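The Smadi Scheduler

The planner had returned the same answer 203 times, and Noura Obeidat no longer believed it.

She read the log again from the top. Two arms, one table, a sorting task. Each cycle, the planner requested a path for the right arm, received one, and discarded it. The reason field read: resource held. The holder was the left arm. The left arm, according to its own log, was waiting for the right.

"It's a deadlock," said Ayman Nasrallah.

"A deadlock would not produce a new timestamp every 30 milliseconds."

He pulled a chair over. The scheduler had been written at Jerkano, before the company was folded into Wuritz, and its comments stopped in December. One function was called yield_politely. It released the shared volume whenever the other arm had a pending request. Both arms called it. Each gave way to the other and then asked again.

Noura set the priority of the left arm to 1000 and of the right arm to 700. She ran the function through the simulator. The right arm gave way. The left arm gave way too, as the comparison was made on a field that had been renamed and now always read zero.

She corrected the field name and restarted the controller. The status lights came up green. The planner wrote one line, then a second, and the second was different. 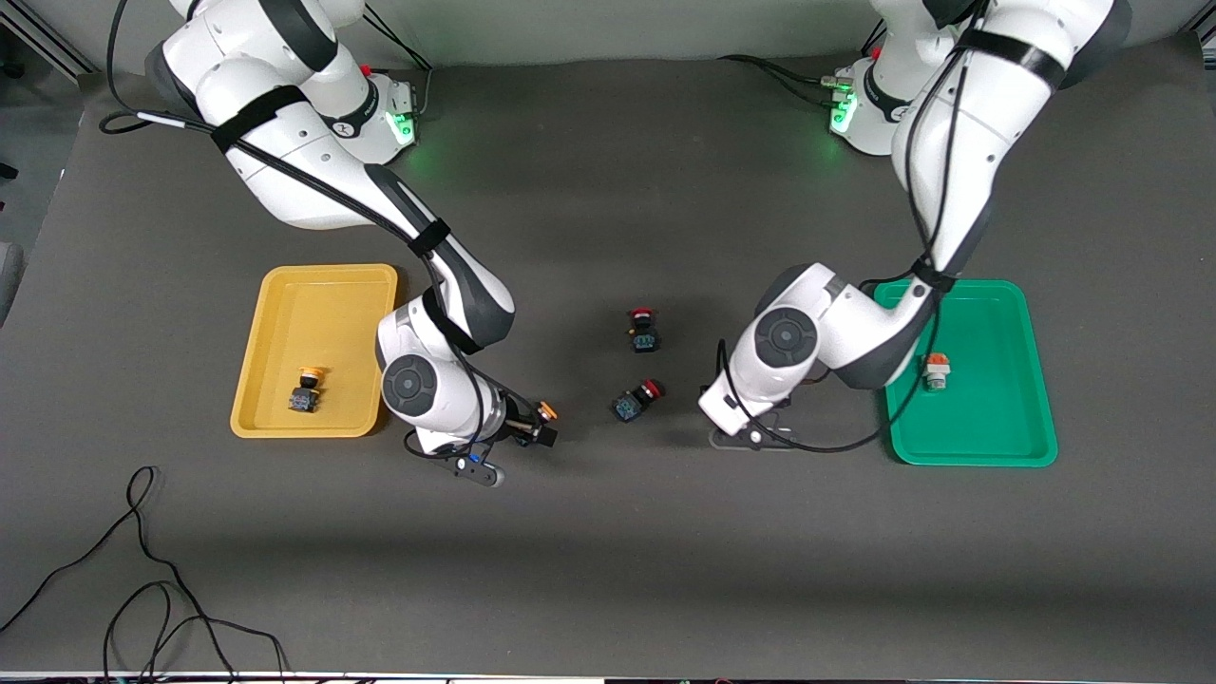 Elaheh Heydari thought the priorities were a mistake and said so from the doorway. Fix them like that and the right arm would starve as soon as the queue filled. She wanted a token, passed after each completed grasp.

"Who holds it first?" Noura asked.

"Whoever asks first."

"They ask in the same tick."

Elaheh considered this. Ayman opened a blank file, named it token, and typed the first comment, which was the date, Aug 9, 2021. Noura left the log running on the other screen and began to write the test.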